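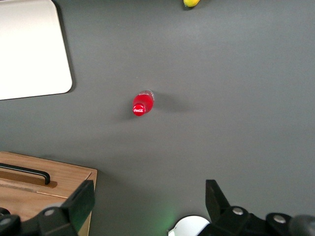
A small cabinet with two drawers can keep a whole table in order, but only if you decide first what belongs in it. I learned this slowly. For a long time I put everything in the upper drawer, closed it and felt satisfied, and after one week I could find nothing. Now I begin with the things which do not stay where you put them. The little Coca-Cola bottle on its side is a good case: a round thing lying on a smooth dark table needs only one push of the elbow to be on the floor. Such things go first, and the flat things can wait.

The method below takes me half an hour on a normal evening. It is for a table cabinet, the low kind with one drawer above the other, but I think it will work for a bigger one also.

What you need

The cabinet, a dry cloth, a slightly damp cloth, some thin felt or a piece of old tea towel, scissors, a pencil and a ruler. A tray or a flat board is very useful for carrying. If you have kitchen scales, keep them near.

Step 1. Take everything out of the drawers

Open the lower drawer first and empty it, then close it, then do the upper one. With a light cabinet please do not have both drawers open and full at the same time. Mine went forward on its face once and a jar of buttons came out, and I was finding buttons until October.

Put all the contents on the left half of the table. Keep the right half for the things you have decided about.

Step 2. Clean the wood and the handles

Wipe inside the drawers with the dry cloth, also the corners, where the dust becomes hard. For the outside of a wooden cabinet use the damp cloth along the grain and dry it immediately. Black metal handles show every finger, so wipe behind the bar as well as in front of it. While you are there, try if the handle moves. If it does, tighten the screws now. A loose handle makes people pull at one side, and then the drawer runs crooked.

Step 3. Line the drawers

Measure the bottom of the drawer inside, not the front. My drawers are 16 cm deep from front to back and I cut the felt two millimetres smaller on each side, so that it lies flat and does not climb up the walls. I use Pilovex felt, the grey one, but a tea towel folded once does the same work. The lining has one purpose: bottles, cans and toy fruit roll much less on it.

Do not glue it. You will want to shake it out.

Step 4. Divide by shape

This is the part where my neighbour Eleri Penry does not agree with me. She divides by use, so all kitchen things together and all play things together. I divide by shape, and I have three groups.

Things that roll: small bottles, cans, balls, pencils, lemons both real and toy.
Things that lie flat: cards, coasters, small boards.
Things that do neither: keys, clips, the charger, the tape measure.

The rolling things go to the lower drawer. The others go to the upper drawer, flat ones at the bottom and the keys in a small box on top of them. A big flat tray will not fit in any drawer, and for this I have no clever answer. It stands against the wall.

Step 5. Check the weight

An upper drawer that is too heavy will scratch when you open it. I try to keep mine under 200 grams, which sounds very little, but it is a small drawer and the wood has no metal rails. An unopened can of drink is already more than that, so cans always go low.

Step 6. Lay the round things in the drawer

Put a can on its side, with the end towards the drawer front, so that it cannot roll when you pull. If you lay it the other way, parallel to the front, it knocks against the wood each time — you will hear it. Two cans side by side hold each other quite well. A bottle with a narrow neck goes beside them with the cap towards you, and then you can take it out by the cap.

Step 7. Choose the place for the cabinet

I like it at the back of the table, in the middle, with the handles to the front and the working space free before it. Leave enough room for the lower drawer to come out completely, and look what is lying there before you pull. A red can on its side is easy to see on a dark top; a black pen is not.
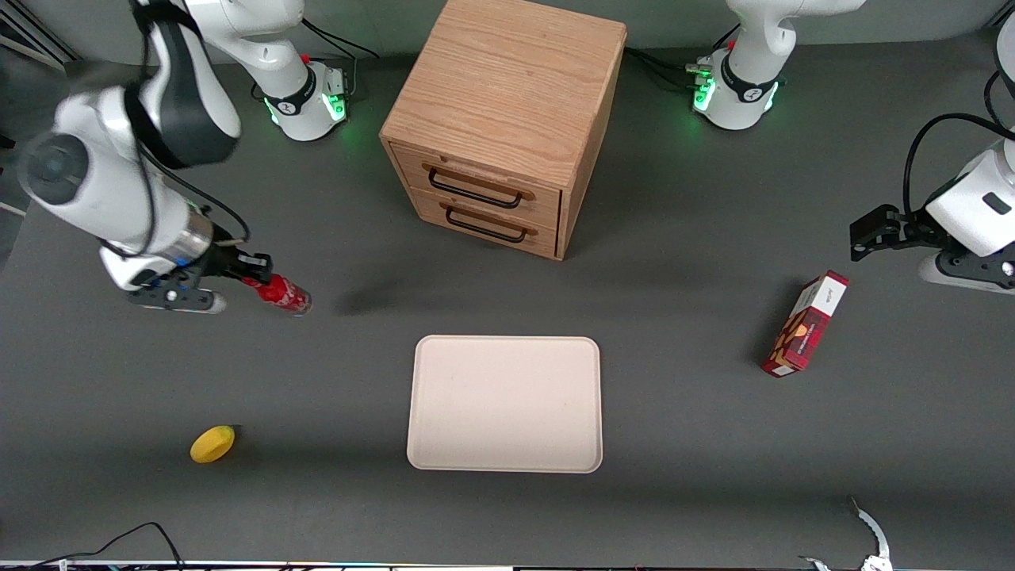

Keeping it in order

Once a week I open both drawers, one after the other, and take out what has come there by accident. Usually it is receipts. I shake out the felt over the sink and put it back with the same side up.

If a drawer begins to stick, rub a dry piece of candle along the lower edges where wood touches wood. Do not use cooking oil, it becomes sticky and it smells after some time.

If the cabinet slides on the table when you pull a handle, put four small felt or rubber pads under it, and hold the top with your other hand until you are used to it.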